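**Re: [household-list] power strips on tables, again**

On October 10, 2025, Shahla Ranjbar wrote:

> Can we agree on where power strips live? I say on the floor, behind something. Also, are we still meant to be clearing the tables before we go home? I have seen things.
>
> Shahla

Shahla,

Floor, behind something, is fine by me in every room that has a something. The back room at Godau has a table and four walls, and the cord there doesn't reach any of the corners. I've asked Zohreh for the long one from room 211. She says Houshang has it. Houshang says Zohreh has it.

So for now the teal strip stays on the tabletop, and I'd ask only that it not be used as a shelf.
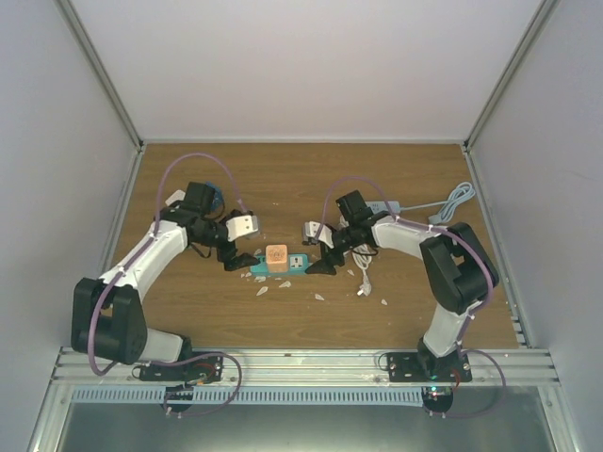
*Teal strip, one small block on top, white bits on the wood.*

The block goes back in the tin with the other blocks. As for the white bits, I don't know what they used to be. If you're missing a piece of anything, speak up before I get the dustpan – I'm not gluing Shahram's mug a second time.

And yes, clearing the tables is still the rule. It has been since May, when I sent a long message on the subject that I gather was widely enjoyed.

The dustpan is on the hook by the door. The brush is wherever the long cord is.

Folke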